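Before You Sign for Two Arms, Ask What the Second One Does

Posted 2019-02-19 in Equipment & Planning

Đạt Doãn has a spreadsheet tab called "Regrets," and he was willing to read from it for most of an hour. He plans equipment purchases for Cumis, a small outfit that sorts and repacks returned goods, and for the past several months he has been deciding whether a two-armed tabletop robot belongs in next year's budget. He hasn't decided. He would like the people selling it to stop acting as though he had.

"They send you a price for the arms," he said. "Fine. I know what an arm costs now. Then I ask what it costs to have the arms doing something useful on my table by August, and the phone goes quiet."

Cumis has quotes from two suppliers, Fulevar and Tuldale. I asked how they compared. Doãn said they didn't, and that this was most of his problem. Fulevar's quote runs to 53 lines and lists every bracket. Tuldale's is a single page with a total at the bottom and the word "integration" next to a blank.

"I called and asked what goes in the blank. The man said it depends. I said, on what? He said on my application. I had sent him my application. It was attached to the email he was replying to."

His approach has been to build his own list of everything that isn't an arm. Trays, brackets, spare fingers, cables of the right length, a table that doesn't wobble, a second table for the laptop and whatever else ends up on it. Power. The hours of whoever stands there. By his count the arms came to 61 percent of what he would spend in the first year, and he thinks that figure is still flattering.

"And I haven't put anything down for parts I break. I should. I've seen the fingers after a few weeks of hard use. They get chewed up."

He is hardest on the subject of demonstrations. Both suppliers offered to show him a clean pick from a clean tray, one object at a time, and he turned both down. What he wants to watch is a tray with pieces touching each other, lying at whatever angle they fell. He wants a bin with something shiny in it, and something clear.

"Anybody can pick up a block from the middle of an empty table. Show me the one up against the wall of the tray. Show me the one under the other one."

The job he keeps going back to is dull to look at: small pieces in shallow trays, one tray beside another, two arms over them.

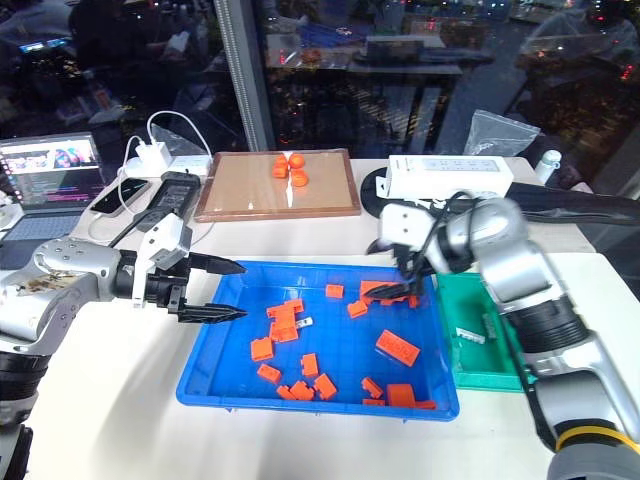
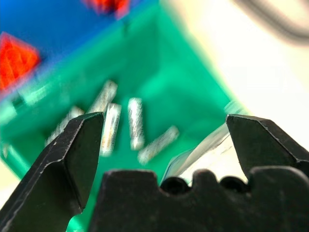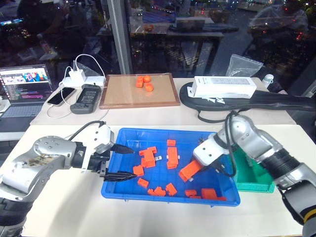
Kim doesn't think the list of extras is the right place to be fighting. The arms hold their value, Kim argued when I called afterward, and the trays and brackets are small money that any shop learns to absorb; what sinks these projects is buying one arm to save cash and finding out in the second month that the work needed two. "He'll spend a year saving on the wrong line," was how Kim put it.

I took that back to Doãn, who had heard it before.

"Maybe. I'd believe it more if someone showed me what the second arm is doing while the first one is busy. Is it working or is it waiting? If it's waiting, I've bought a very expensive coat rack."

He has asked both suppliers for that in writing, with minutes per shift for each arm. Tuldale sent a brochure. Fulevar sent a chart with no numbers on the vertical axis, which he printed and pinned up over his desk.

There is also the question of who minds the thing. The sales material he was given talks about freeing up staff. Doãn's draft budget has a person at the table for the whole first year, on full wages, and he got some pushback inside Cumis for that. He left it in.

"If I take the person out, the payback looks wonderful. Seventeen months. I can make it look like anything. Put the person back in and it's a different conversation."

How different? He wouldn't give me the number. He said it was long enough that he would want to know what the warranty covers at the end of it, and neither quote says.

Grippers get their own page in his file. His complaint is that they are priced as accessories and behave like the main event. A finger that does well with a hard block can do badly with a thin, slippery thing, and returned goods are full of thin, slippery things. He wants to buy two kinds and try both before committing to either. One supplier would agree only if he ordered both arms first.

"So I have to buy the truck to find out if the tires fit. No."

I asked what would get him to sign. He had clearly thought about it, and the answer was shorter than I expected. Thirty days on his own table, with his own goods. A price for spare fingers that holds for two years. Somebody's direct phone number. And every line filled in, including the ones that depend.

"I'm not against it. People hear me and think I'm against it. I have 99 things on that tab and most of them are things I bought because somebody was in a hurry, and usually it was me."

Until he gets those answers, the money is sitting in the draft under "undecided," between a pallet wrapper and new lights for the loading door. The lights, he said, are definitely happening.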